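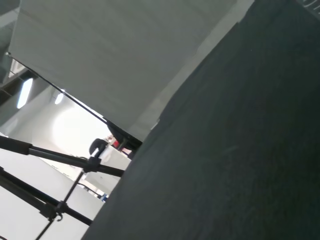

The Tavton sewing frame is the thing I get asked about most, so it finally gets a page of its own! If you've only ever sewn books flat on the table with the sections sliding around and your elbow holding down the tapes, a frame is going to feel like growing an extra pair of hands. I bind mostly plain, hard-working books (ledgers, sketchbooks, a lot of recipe books that people want to pass down), and my taste runs to quiet colors. Give me a matte charcoal gray with a slightly felty look and a few faint scuffs toward the middle and I'm happy, because a book that gets used is going to end up with scuffs anyway and I like how they sit on a dark gray. Anyway, covers come last. Sewing comes first, and sewing is where most beginners' books go wrong.

The Tavton sewing frame, model 1504

What you get is a flat base, 2 threaded wooden uprights, a crossbar that rides up and down on them, and a slot along the front edge of the base where your tapes or cords go through. That's the whole machine. People have been sewing books on something like this for centuries and the shape has hardly changed, which tells you plenty about how well it works.

The gap between the uprights is 15 inches. I fussed over that number for a long time. My first frame was narrower and I kept meeting books that almost fit, and there is nothing more annoying than a book that almost fits. Fifteen takes a tall ledger comfortably, and if you do small books you can sew several side by side on the same set of tapes and cut them apart afterward. I do this with pocket notebooks before the holidays and it saves me whole evenings.

The base and crossbar are beech. The uprights are maple, with the thread cut into the wood itself, and the nuts are maple too. I get asked why not metal rods, which would be cheaper. I've used metal ones. They're fine! They're stronger than they need to be, and if you get careless and catch your thread on them it frays. Wooden threads are rounder and more forgiving, and they make a nice creaky sound when you tighten up, like an old drawer.

Everything gets wiped down with Trudex oil before it leaves here. It's a soft finish and it will want doing again after a year or so of regular use. Put it on thin, leave it overnight, buff it with an old T-shirt. Keep it away from the slot, where your tapes will soak it up and pass it along to your paper. (Ask me about the wedding album sometime. On second thought, don't.)

Setting it up

It arrives in a flat box with the uprights wrapped separately. Screw them into the base by hand until they stop, then back them off a hair. Please don't use pliers. If they feel stiff, rub a candle stub along the threads and try again.

Put the nuts on, then the crossbar, then the second pair of nuts if you want to lock the bar from above. I never bother with the top ones for ordinary work. I only use them on heavy books with thick cords, where the bar wants to hop a bit when you pull.

Now the tapes. Loop or pin each one around the crossbar, bring it down through the slot, and hook it on a key under the base. The keys are the little brass pieces shaped like a fat letter H, and they look like nothing much until you drop one down a floor vent. Space the tapes to match the marks on your folded sections, then raise the crossbar by turning both nuts the same amount. You want the tapes tight enough to give a dull thump when you flick them. If they twang you've gone too far and the tapes will shrink back when you release them, and the spine will bunch up.

Lay your first section down with the fold right against the tapes, mark to mark, and off you go. In through the end hole, out at the first tape, around it, back in, and along. Pull in the direction you're sewing and never straight back toward yourself. Everyone tears a section once by pulling straight back, and after that they remember.

Thread, needles, and the rest

I don't sell thread but I'm picky about it. I use Tzavaras linen, waxed by me at the bench, in the medium weight for nearly everything. Thin thread in a thick book gives you a flat, floppy spine, and thick thread in a thin book gives you a spine that swells up like bread dough. If you can't decide, fold up a few sections from the same paper and sew a dummy. It takes half an hour and it'll answer the question better than I can by email.

Work in lengths no longer than your arm. I know it's tempting to cut a great long piece so you don't have to tie on so often, but all that thread has to pass through every hole, and by the end it's gone hairy and weak. Knots are cheap. Tie on with a weaver's knot, on the inside if you can manage it, and snug it up against the fold.

For needles, anything with a blunt tip and a small eye. Sharp ones go wandering through the paper and split your thread on the way back.

What it's good for and what it isn't

It's good for sewing on tapes, raised cords, and sunken cords. It's lovely for thick books with lots of sections, where you really want the spine to stay square as it climbs. You can sew with both hands, one inside the section and one outside, and once you find the rhythm you'll be surprised how fast the stack goes up.

It's no use for Coptic or long stitch, which don't need supports. For a single-section pamphlet you don't need a frame at all, just three holes and a bit of patience. And please don't use it as a press. I had one come back with a bowed crossbar and a very apologetic note, and I fixed it, but I did sigh.

It also takes up room. Set up with a book on it, it can't be moved very easily, so think about where it's going to live for the evening. Mine has spent many nights on top of the washing machine (not running). The uprights unscrew and the whole thing slides flat behind a bookcase when you're done.

Ordering and waiting

I make these in batches at my shop in Kuvach, and I'm slow. The last batch was finished in April and they went quicker than I expected, so there's a list. Send me a note with your name and where you'd like it shipped, and I'll write when yours is on the bench. No deposit. If you change your mind in the meantime, no hard feelings, the next person moves up.

Each frame comes with a set of five keys. Spare keys are available any time and I keep plenty of them, for floor vent reasons. Replacement nuts and uprights too, and they fit every Tavton I've made, including the early ones with the darker crossbar.

Left-handed folks, the frame is the same both ways. Just start from the other end.

If something cracks or strips, tell me. Wood moves, and a dry winter can open up a thread that looked perfect when I packed it. I'd much prefer to send you a new upright than have you fight with a bad one.

Comments

Bindery Beth
Got mine from the April batch and I've sewn four sketchbooks on it already. Love the creak! Is there any trick to keeping the tapes from creeping sideways in the slot? Mine drift a little toward the left as I go up.

Rawiri McKinnon
Beth, I had that. Slip a bit of folded card into the slot beside each tape and they'll stay put. Also check that your crossbar is level, mine was higher on one side and I hadn't noticed.

paperandpaste
August 11, 2021
Please add me to the list. I've been sewing on an upturned stool with string tied around the legs and it does work, but my back has had enough. Would 15 inches be wide enough for an old family Bible? It's pretty tall but I haven't measured the spine.

Reply from the shop
Added! Measure it from head to tail along the spine and send me that. Family Bibles vary a lot. Leave yourself a little space at each end for your hand, too. And what Rawiri said about the card is right, I do the same thing with scraps of cover board.

Oldglue
Second the candle stub. I used furniture wax on mine and it went gummy, so I had to scrub it all out with a toothbrush.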